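Dutstead Open Day

The Dutstead Open Day is a yearly visiting day in May, put on by a small home-robotics outfit called Jimska, and I've been to it often enough now that the folks who run this wiki asked me to write the page. So the tone is going to be a bit looser than what you get on the neighboring entries (sorry, editors!). I've tried to keep the facts straight and to say so where I only have my own memory to go on.

Name and location

Dutstead is the name of the house, and the event just picked it up. It's an ordinary two-story place at the end of a bus line, with a kitchen, a living room, a laundry nook and bedrooms, and Jimska does its demonstrations in those rooms with the furniture left in. The offices are over on Clamitz Street, a short walk away, and that's where you sign in and get your sticker. People mix the two up all the time. If you find yourself in a lobby with a fish tank, you're at Clamitz Street and you need to walk back toward the bus stop.

History

The first open day was really a favor. Nafula Mussa was running Jimska's test schedule at the time, and her sister Chepkoech taught at a technical high school and wanted to bring a class through. The class came, then some parents asked if they could come too, and the next May there was a sign-up sheet. I went that second year with my neighbor Ketill Egilsson, who repairs elevators and had a lot of opinions about joints.

It grew faster than the house could handle. The busiest year so far brought in 520 visitors over the one day, and the line for the upstairs rooms went down the stairs, out the front door and past the mailbox. After that they moved to timed groups of 12, and it's been a much nicer day out ever since – you can hear the guide, for one thing.

What you see

Every room has its own job. The kitchen does dishes and jars, the living room does tidying up, and upstairs is all cloth: towels, shirts, pants, bedding. You get the same length of time in each room, and a guide who works on that particular task, so the talk can go pretty deep if your group asks for it. Groups with kids in them tend to ask the best stuff. One girl in mine wanted to know if the robot would get bored of socks, and the guide took it as a serious question about repeated trials and gave her a great answer.

The cloth rooms are my favorite by a mile. Cups and jars keep their shape wherever you put them, while a pair of pants can land in more ways than anybody could list, and the machine has to work out what it's looking at before it can do much. Kipchumba Mwakyusa has led that part of the tour for four years. He likes to hand a visitor a garment, ask them to close their eyes and find the waistband, and then talk through everything their hands just did. It took me a lot longer than I'd like to admit!
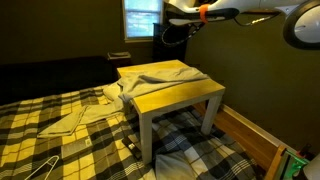 Why do so many of the demonstrations use clothes?
Cloth folds, slides and hides parts of itself, so it tests both the seeing side and the handling side of a home robot in one go, and it's a chore that visitors already know how to judge.

Mwakyusa usually follows up with a bit about light. Visitors expect a robot to work under big bright lamps, and a lot of people's bedrooms are nothing like that: a window on one side, a warm lamp on the other, and the same blanket looking like two different colors depending on which end you're standing at. A patterned blanket makes it harder again, with all those edges that have nothing to do with the thing you want picked up. He'd much prefer the team find out about that at Dutstead than in a customer's home, and he says so every year in pretty much the same words.

The numbers board

By the back door there's a whiteboard with the running total of folding attempts logged in the house that season. It read 1551 the last time I went. The total takes in the bad attempts along with the good ones, and I've always liked that they leave it up for visitors. Elibariki Rweyemamu, who looks after the logs, will go through the failures with you if you catch him on a break. The most common kind, by his account, is grabbing two layers when you meant to grab one. Second is a sleeve or leg that hangs down and catches on something on the way over. (I do both of these at home, for what it's worth.)

The Mohamedi round

The last stop is called the Mohamedi round, after the bakery that supplies the pastries. Everyone ends up in the yard with coffee, and the guides from all the rooms come out and take questions together. It started as a way to get people out of the hallway, and it's turned into the part that regulars come back for. The guides disagree with each other quite openly. I once heard a long back-and-forth over if a home robot should fold the way its owner folds or stick to one method and do it well, and it was still going when the next group came through the gate.

Ketill's question that year was about wear on the joints, and he got a twenty-minute answer and somebody's email address. He's gone back every May since.

Visiting

Sign-up opens in the spring and the morning groups fill first. The afternoon ones are easier to get into, and the 3 p.m. group tends to be small. Wear shoes you can slip off, as upstairs is socks only. The stairs are steep and there's no elevator, so anyone who can't manage them should tell the desk at Clamitz Street, and a guide will run a cloth session downstairs in the living room. Taking pictures is fine in all the rooms. Bags stay in the front hall.

See also

Jimska
Household robots
Clamitz Street
Robotic cloth handling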